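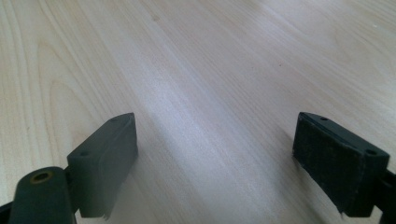

Pale wood, with the grain running on a diagonal.

The Table That Will Outlive You

By Uyên Kim
June

My brother-in-law bought a dining table last winter and it came with a certificate. Thick cream paper, a wax-colored sticker, a line for his signature. The certificate says that the table, made by a company called Dotholm, is a "100-year table," and that he is now its first keeper. He signed it. He is a grown man with a mortgage and he signed a promise to a table.

I have been grumpy about this ever since, and I want to try to say why, because I don't think it's only the sticker.

You have probably run into the idea behind it. Buy once, buy well. Buy the thing your grandchildren will fight over. It started, as far as I can tell, with boots and cast iron pans, where it made a certain amount of sense, and then it spread to couches, umbrellas, backpacks, pencil sharpeners, and bath mats. I have seen a bath mat described as an heirloom. Whoever wrote that has never owned a bath mat for longer than a summer.

The argument goes like this. Cheap furniture is made badly, it falls apart, it goes to the dump, and you buy another one. Expensive furniture is made well and stays out of the dump. So the expensive piece is cheaper in the long run and better for everybody. You divide the price by the number of years and get a very small number, and then you feel good and reach for your card.

I believe the first half. Cheap furniture is often bad. I once had a bookcase that leaned like a drunk from the day I put it together. It's the arithmetic that bothers me. The bottom number in that fraction is a guess made by the person selling you the table, and it covers a stretch of time in which most of us reading the brochure will die. If the table gives out at year 60, who exactly is going to write in and complain?

Then there's the question of why furniture leaves a house in the first place. Think about the last few large things you got rid of. Did they break? Some did, I'm sure. In my own case I count one broken chair and a whole parade of things that were perfectly fine. A desk that wouldn't go up the stairs of the new apartment. A dresser that belonged to the half of a couple who moved out. A glass coffee table that came to look dangerous once there was a toddler at eye level with its corners. A cream sofa, same toddler. None of these would have been saved by better joints.

I asked Harriet Benavides about this. She has run a secondhand furniture barn outside Pollomley for 19 years and she is the only person I know who sees the far end of the heirloom story on a regular basis. I expected her to be sentimental, and she was nothing of the kind.

"The good stuff is what I can't move," she said. "Big oak tables. Sideboards. China cabinets, God help me. People call me up crying because it was their mother's and I have to tell them I don't want it for free."

She told me she gets a call like that most weeks. The piece is nearly always in good shape. It was built to last and it did last, and the children live in two-bedroom places in three different cities, and none of them has a wall long enough. So it sits in a storage unit that somebody pays for every month until they get tired of paying. Harriet has bought out the contents of those units. She says the fees often come to more than the furniture ever cost, and I have no trouble believing it.

I'd like the people who print certificates to spend an afternoon in that barn. There is a row of brown dining tables at the back, stood on their ends to save floor space, and every one of them was somebody's idea of a sensible purchase. They were solid and well joined, made of real wood by people who knew their trade. They are the thing we are being told to buy. The only difference is that the new ones are blond.

That's the other part I can't swallow. We are told this new furniture is "timeless," and it all looks as if it was made in the same eighteen months. Pale top, rounded edge, thin legs set at a slight angle. My parents' generation was told the same about dark stain and turned legs. I remember a neighbor's kitchen in honey-colored everything, and she was told that was timeless as well, and she believed it until she tried to sell the house. I like pale wood. I eat my breakfast off it. I just don't see any reason to suppose that my liking it is a permanent fact about human beings, and the catalogs are asking me to bet four figures that it is.

To be fair to the other side, I did go and look. There is a Van Dusen showroom downtown that sells Dotholm and a couple of its competitors, and I spent most of a morning there opening drawers. The drawers were very nice. They slid like something in a dream. A salesman told me the wood came from a family mill in Netenitz and that you could feel the difference. I ran my hand over the top and it felt smooth. I asked what I would feel on a table from some other mill and he said it was hard to put into words.

I asked about the warranty too. A 100-year table, so I figured a long one. It was 8 years, and it didn't cover scratches, stains, heat marks, water rings, fading, "seasonal movement," or anything that happens when you shift the table from one room to another. I read the sheet twice standing up. When you take out all the things that might happen to a table, what's left is that the legs won't fall off by themselves for 8 years. The leaning bookcase came with a five-year promise and it cost less than dinner for two.

The salesman, who was polite about all this, said that marks were part of the life of the piece. "It tells your story," he said. I have heard that line a lot and I notice it is only ever used about expensive things. When a ring shows up on a cheap table, the table is ruined. When it shows up on one with a certificate, it's patina. My cheap table also has rings. It has a burn from a saucepan and a place where somebody, years ago, did long division too hard through a single sheet of paper. It would apparently be telling my story too if I had paid more.

What I really resent, I think, is being handed a duty along with the furniture. My brother-in-law now oils his table. There's a kit. He does it twice a year, with a particular cloth, and for two days afterward the family eats in the living room with plates on their knees. His kids aren't allowed to do homework at it without a felt pad. They had friends over in the spring and I watched him follow a glass of red wine around the room with his eyes like a lifeguard. The old table, the one he put out on the curb to make space, had been in that kitchen for nine years, and in all that time I never saw anyone look at it.

And it was a good table! It was taken within the hour. I suppose it's in someone else's kitchen now. By the rules of the people who care about such things, that was a cheap and thoughtless object, and it is into its second household with no paperwork at all.

I know what the reply will be. It's that I am making excuses for junk, that some of it is glued sawdust that can't survive one move, that somebody was paid badly to make it, and that all of it ends up in a hole in the ground. A lot of that is true. If you want to argue for better wages in furniture factories I'll come and stand next to you. If you want a law that says a dresser must be possible to repair with a screwdriver, fine, send me the petition. But those are arguments about factories and laws, and somewhere along the way they got turned into an argument about my taste and my bank balance. The cure on offer is that each of us should spend more money at a particular kind of shop. I get suspicious when a moral problem has a showroom.

There is also a quieter option that doesn't get much advertising, for the plain reason that there's nobody to pay for the ads. You could buy one of the tables standing on its end at the back of Harriet's barn. She has one in oak, seats eight with the leaf in, some scratches near one end. She wants ninety dollars for it and she'd take less. If the point was to keep good wood out of the dump, that table has been sitting there since before Dotholm printed its first sticker.

I brought this up with my brother-in-law. He said it wouldn't go with the chairs.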